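Plinatau: Songs for the Late Ferry
Marlene Lopes, with the Selldale Chamber Players
Compact disc, limited pressing of 400 copies

Ashworth Records is glad to offer the first complete recording of the music which Marlene Lopes wrote for the stage play Plinatau. The play had a short life in the theatre, but the songs were remembered by many people who heard them, and for years we received letters asking where they could be bought. Until now the only answer was a cassette with four songs, sold at the door.

The disc contains 19 tracks. Eleven are songs, and the others are the short pieces played between the scenes. Marlene Lopes has corrected the score for this edition and has put back the long slow waltz from the second act, which was removed before the first night. 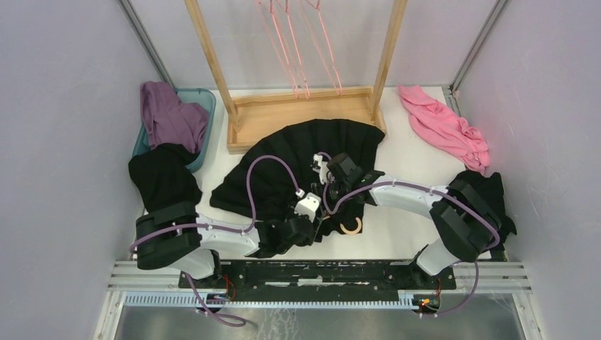
The performers

Maiara Andrade sings the part of the ferryman's daughter. She has a low, clear voice and she doesn't hurry the words, so that also the listener who reads no Portuguese can follow the feeling. Arlindo Arruda plays the accordion and the small organ. The strings of the Selldale Chamber Players are led by Rosângela Xavier, and her solo in track 4 is for us the most beautiful moment of the whole work.

The recording was made in the old chapel at Pinthorpe during one week in October. The chapel has a long echo, and the microphones were placed near to the players to keep the accordion from covering the voice. In the quiet tracks you will hear a little of the wooden floor. We discussed whether to remove this, and we left it.

The booklet

The booklet has the full song texts in Portuguese, with an English translation by Vanderleia Cavalcanti, who also wrote the essay on the play and its first production. Please note that the translation is made for reading and doesn't fit the melody.
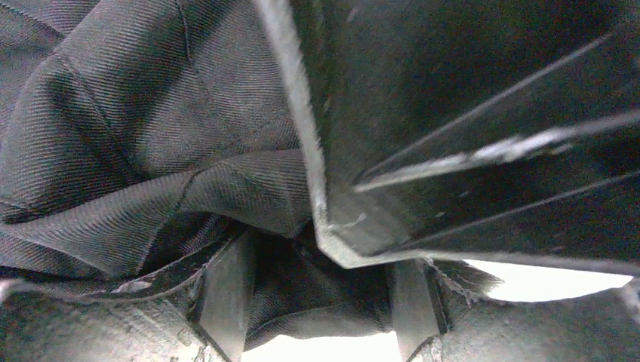 The printed score isn't included. It can be ordered separately as a spiral-bound book for voice and piano, and the string parts are for hire only. For the parts, please write to us with the date of your concert and the number of players.

Details

Catalogue number: ASH 251
Format: one CD in card sleeve, with booklet
Release date: 22 March 2022
Language: sung in Portuguese

Orders are sent within four working days. If the sleeve arrives bent or the disc doesn't play, write to us with your order number and we will send another one without charge.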